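Teluvthorpe coaster fault

The Teluvthorpe coaster fault (also "the Bilar droop" in older notes) was a recurring failure of the two-armed tabletop robot station at the Teluvthorpe workshop, first logged in July and written up in August 2023. It caused no injuries. It did cause a good deal of paperwork, most of it longer than the fault.

Background

The station, known as Bilar, was set up to practice picking up thin, flat objects, a job people do with a fingernail and robots do with great ceremony. Its arms share one rail. The control software, Rorkano, was written in-house and had a reputation for reporting success early.

The fault

During a run of 200 pickups, the left arm began to sag a little at the end of each reach. The gripper closed beside the coaster or on the tabletop, and Rorkano marked the attempt as complete. By the end of the run, 105 attempts had been marked this way. The log showed a flawless afternoon.

The sag was traced to the shoulder motor, which cut its own holding force when it got too warm. This was a protective feature and it worked as designed. Rorkano received the warning, filed it under a heading that was not shown on screen, and went on sending commands. In the worst case the arm went limp after about 30 minutes of work and came down on the table under its own weight.

Safety review

The review, led by Davina Jardine, spent little time on the motor and a lot on the stop button, which cut power to both arms at once. With the power cut, the arms fell. Anyone reaching in to rescue the coaster was therefore safest while the machine was still running - a finding the review described as "not ideal."

Later practice

Under the revised procedure, known as the Yule rules, both arms must be lowered to a rest position before power is removed, and hands stay out until then. Pickups are made in short sets with a rest of 60 seconds between them, and a heat warning now halts the run.

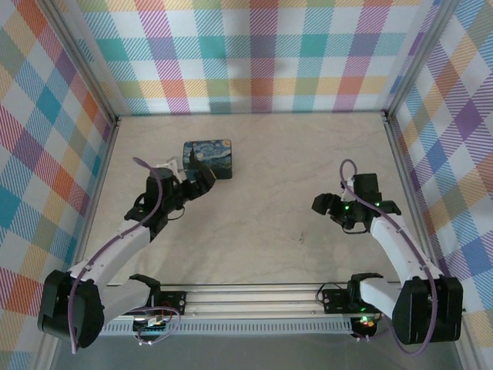 Hiu-tung Chow has objected that the rest period treats the symptom, and that a lighter reach with the elbow tucked in would keep the shoulder cool without any waiting. The objection is recorded in the procedure as a footnote. The elbow setting has not been changed.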